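Unit 4: Planning and budgeting for a two-arm folding cell

These notes go with the Unit 4 lecture and the costing worksheet. Bring the worksheet to the tutorial with part A filled in. Part B we do together.

## 4.1 What you are being asked to plan

Hisport sells printed sportswear and casual T-shirts and takes returns at its Geddes depot. Returned shirts are folded by hand before they go back on the shelf. The company wants a plan for one trial cell that folds T-shirts flat on a table, with a case for or against buying a second one the year after.

You are writing the equipment plan, and the folding program is somebody else's job. Your plan has to cover:

- the arms and their controllers
- grippers, plus spare finger pads
- cameras, both overhead and at the wrists
- the table and its surface
- cabling, mounts and guarding
- lighting
- set-up labour and training hours
- a parts allowance for the first year

## 4.2 Start from the task

A common mistake in last year's submissions was to open with a catalogue. Students picked an arm, then bent the rest of the plan around it. Start with the garment and the surface. How wide is the largest shirt when it is laid out? How far does each gripper have to travel to bring a sleeve in? What does the camera need to make out?

Write the answers down before you look at a single quote. 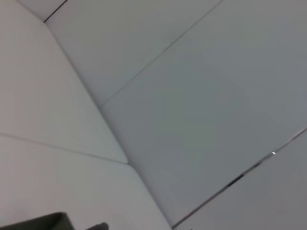
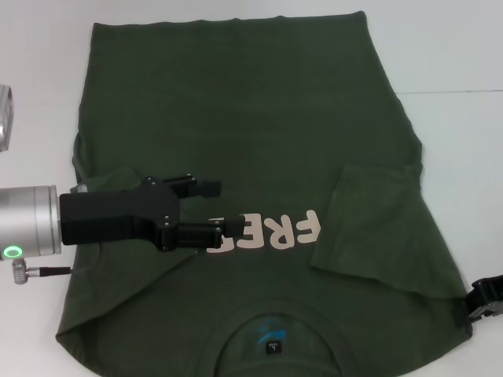
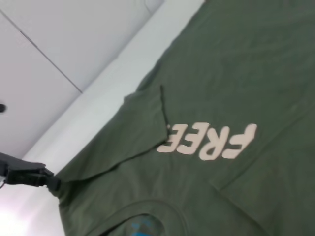
Geddes, September

Two things from the lecture to keep in mind when you look at the pictures.

First, the garment. The green T-shirt has part of its fabric folded over, and the flap covers one end of the word FREE. A print that is partly hidden at one stage of the fold can't be relied on as a landmark for the camera. If your plan assumes the print will be used to find the shirt's position, you need to budget for another way of doing it as well. The collar is one candidate.

Second, the surfaces. Pale panels with seams between them are easy to get and they set off a dark shirt well. A white shirt on the same table is another matter. Ask what share of the stock is white before you settle on a top, and allow for a second, darker one if the share is high. Joins should be looked at too, as thin fabric can catch on a raised edge.

## 4.3 Sample costing

The figures below are for one line of the worksheet only, the gripper line. They are in dollars, before tax.

| Item | Voria quote | Prundo quote |
|---|---|---|
| Gripper, each | 3000 | 3522 |
| Spare pads, per set | 285 | 61 |

Voria is cheaper to buy. Prundo is cheaper to keep going, if the pads wear at the same rate. Neither supplier has given a wear rate for cotton knit, so you will have to state your own assumption and show what happens to the total if you are wrong by half.

The cell needs two grippers, so double the first row. With one set of spare pads per gripper, the Voria line comes to 6570 and the Prundo line to 7166. Work out for yourself how many sets it takes before the order changes – it is fewer than most people guess.

## 4.4 Costs that get left out

Cables. A wrist camera and a powered gripper each need a run back to the controller, and those runs flex all day. Treat them as consumables and put them in the yearly parts allowance.

Lighting. A depot with windows will give you bright patches at some hours and not at others. Blinds and a diffused lamp cost little beside an arm, but they still need a line in the table.

Set-up time. Cameras have to be calibrated when the cell is installed and again whenever a mount is moved or knocked. Cost this in hours at the depot's labour rate, which is on the worksheet.

Floor space. Hisport charges floor space to each department internally. Include the guarding in your footprint, and the spot where a worker stands to load shirts.

Freight and duty. Check whether the quote is delivered or ex works. Voria's is ex works.

## 4.5 Buy, lease or wait

Set out all three, even if you think one is plainly wrong. For leasing, read the return conditions closely, as some contracts want the arm back in its original crate. For waiting, you need a cost too: the hand-folding hours the depot will go on paying for in the meantime.

A half-page on each is enough. Put the cash flow table in an appendix.

## 4.6 To hand in

1. Equipment list with quantities, unit costs and totals
2. Task notes, no more than one page
3. Your assumptions, numbered, so the marker can refer to them
4. Buy, lease or wait comparison
5. A one-paragraph recommendation

Due 2021-11-06. Late work loses marks at the usual rate. Spreadsheets must be submitted with the formulas intact – a PDF of the table will be sent back.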